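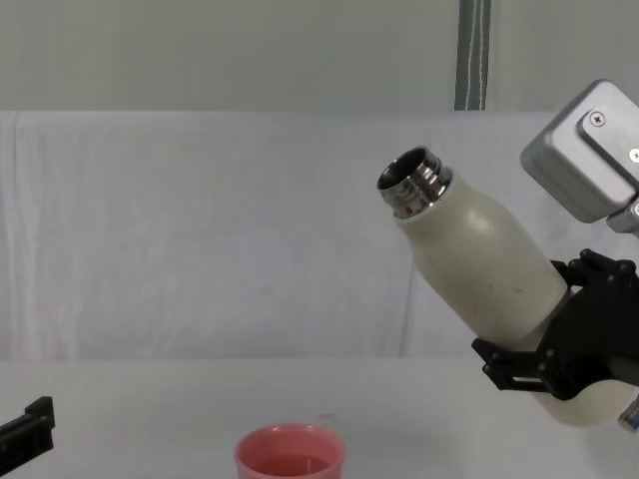

**Removing the smell of squash from a steel bottle, and stains from a plastic cup**

**Haf Watkins**, 11 Dec 2025

I should be grateful for advice on two items in daily use at our day centre in Steltow. The first is an off-white bottle with a threaded steel neck, which retains a smell of fruit squash after washing. The second is a pink plastic cup that is used for the same drink. Our tables and cloths are white, and spills are a concern.

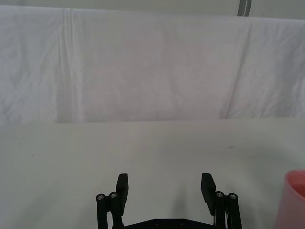

The cloths may be washed at a high temperature, but the table surface must not be bleached.

**Carys Parri**

Fill the bottle with warm water and two teaspoons of bicarbonate of soda, leave it for eight hours with the cap off, and rinse. The thread should be cleaned separately with a small brush - residue collects there and is often the source of the smell.
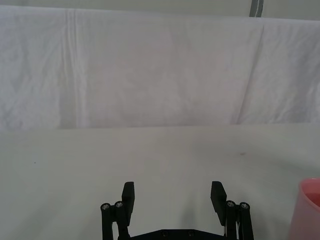
For the table, a damp cloth with a little washing-up liquid is sufficient, provided that spills are attended to promptly.

**Gumaro Mendoza**

Buy a new bottle.

**Efe Okafor**

I would support the first reply. Bicarbonate may also be used on the cup, as a paste, with a soft cloth. 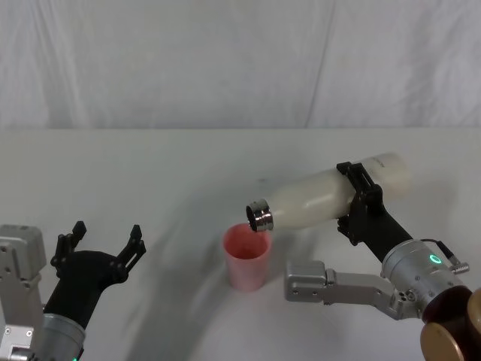

Scouring pads should be avoided, as scratched plastic stains more readily. Store both items open and fully dry.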